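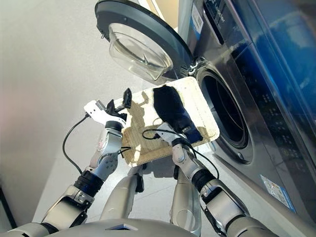

Dark front loader, door open, navy garment on the beige tray at the drum.

2026-05-12

Laundry corner, Felham workshop. Notes on the dark front loader, the tray and the navy wash. Carries on from the March pages, which are in the other book.

Levelling first. The machine had crept forward on the last few spins and the back left foot was barely touching the floor. Wound it down until a sheet of paper wouldn't pull out from under it, then did up the locknut. Checked across the top both ways with the short level. Front to back it is good. Side to side it is a hair low on the right and I left it, as that is the way the floor falls and the tray runs better with it. If it walks again, check the locknut before touching the foot.

Door. Opens all the way back and stays there. The hinge is on the left looking at the opening, so anything you want within reach should go on the right or straight in front. We had the Ositz trolley on the left in March and kept catching it with the glass. Trolley now lives by the sink. Please don't move it back. The glass bowl sticks out a fair way on the inner side, so wipe it whenever you wipe the seal. There was a line of grey fluff on the rim after the towel loads and it ends up on dark clothes.

Seal. Pulled the rubber back all the way round and wiped the fold with a damp cloth and a bit of white vinegar. Bottom third had the usual muck: lint, a thread, a bit of what I think was tissue. Small tear in the outer lip from before is no longer. I marked each end with a dot of white paint pen so we can tell. Left the door open overnight, which we should be doing every time in any case. The smell has gone down a lot since the hot empty cycle.

Filter. Drained into the paint tray, 2 loads' worth of fluff in it. Rinsed, put back finger tight. No drips after the next fill.

Tray. Still using the flat beige one with the raised border. I like it better than the wire basket for single pieces. The surface has enough texture that a folded thing stays put when the tray is tipped a bit, and the edge stops a sleeve from sliding off. Held level with the bottom of the drum opening, you can move a garment across without letting it hang. Held too low, the end drops and drags over the seal. Too high and it bunches on the lip.

It doesn't like being soaked. After the towel work it took most of the morning to dry on its edge by the window, and there was a faint tide mark along one side. From now on wet towels go in the Grasent tub and the tray is for small pieces only. Have written this on the shelf as well.

Navy pieces. These are the Cáceres lot, all dark, all cotton as far as the labels say. Purpose of the day was to see whether a loose fold on the way in makes any difference to the creases on the way out, compared with just dropping the thing in. Kept everything else the same:

Cold wash, dark programme
Spin at the lower setting
Liquid, half a cap, no softener
One garment plus the two old sheets as ballast
Straight out at the end and onto the rail

Tried three ways of laying it on the tray. Flat and square, folded in quarters. Long loose bundle, placed at an angle. Scrunched up in a ball.

Quarters looked neat but it was a nuisance. It opened up as soon as it met the edge of the drum and had to be pushed in from the top. Ball went in fine. The long bundle was the easiest, particularly when it lay toward the right half of the tray, well clear of the hinge side. I'll stay with that for the rest of the lot.

As for creases, I can't see a difference between the ball and the bundle once they've been on the rail an hour. Both had a few across the middle and some at the hem. Quarters came out slightly worse, with one sharp line down the front that needed the iron. Only one run of each, so don't quote me on it. Spin speed will matter more than folding, I expect. Next run should be the bundle again with the spin turned up, then the same with no ballast.

Weights, for the record. Garment dry on the bench scale, 200 g. Ballast sheets together about 3,000 g. The scale was reading a touch heavy before I zeroed it, so ignore the pencil figure on the back of the March page.

Colour. Rinsed a white cloth with the first piece and it picked up a light blue tinge. Second rinse, cleaner. They should not go in with anything pale for a while. The ballast sheets have gone a bit grey-blue already, so keep them as the dark set. I've stitched a black tag in the corner of each.

Front panel. There is a smear across the dark brushed front from somebody's cleaning spray and it shows badly when the light is on. Warm water and a dry microfibre took most of it off, going with the grain. Don't use the spray on it again. I've left the energy sticker on, low on the right. The narrow label near the top left stays as well until someone has copied what it says into the equipment list.

Hose. Retaped the loose bit of lagging where it goes through the wall. Gap between the back of the cabinet and the wall is now 100 mm, enough to get a hand down to the tap. Put a strip of tape on the floor at the front corners so we can see at once if it has crept.

To do
Look at the tear again after the next few washes
Order a seal if the split has passed the paint dots
Second rail, the one we have is full
Liquid is nearly out, get the same kind
Bundle with higher spin, then without the sheets
Copy the March weights into this book, leaving out the pencil one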